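Clerkholm Home Repair Grants: interim report to the Assefa fund
11/3/24
Prepared by Nesma Abdel Hamid

We mailed 1,074 letters in July and got 20 usable applications. I don't share the view that this is "strong early interest." Most people probably threw the letter out.

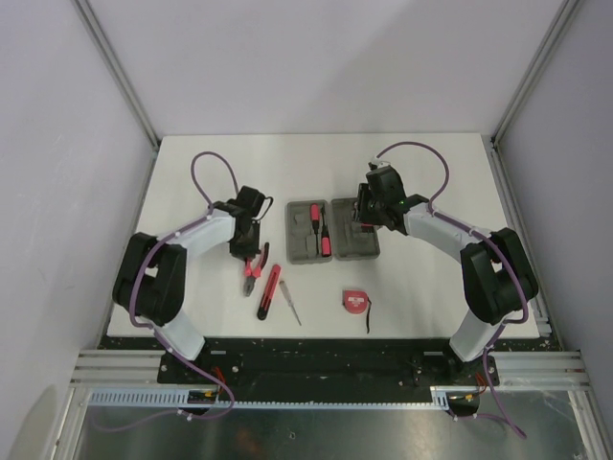

Ten homes have been finished. Kiros Kumsa reports that every owner was satisfied, but he asked them while the crew was still in the driveway, so I would wait before quoting that.
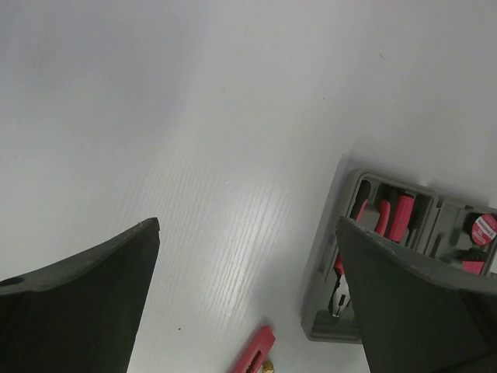 Costs are harder to defend. Flellonton bills up to $800 per visit, and its invoices don't separate labor from parts. Bethel Jemal has asked twice for a breakdown. The invoices also carry a line for "surface care," and I can't tell what we are buying. A white top with a faint wood grain and a few tiny specks on it needs a damp cloth, and I'd want that line gone before we renew. 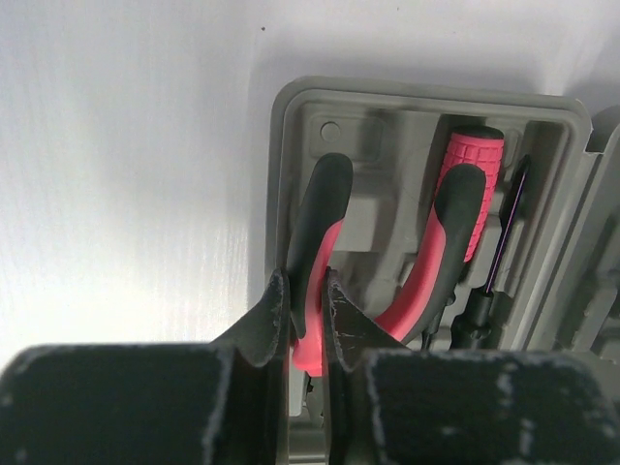
Pliers in the gray case tray.

The fund's second payment is still unspent. I recommend holding it until the breakdown arrives.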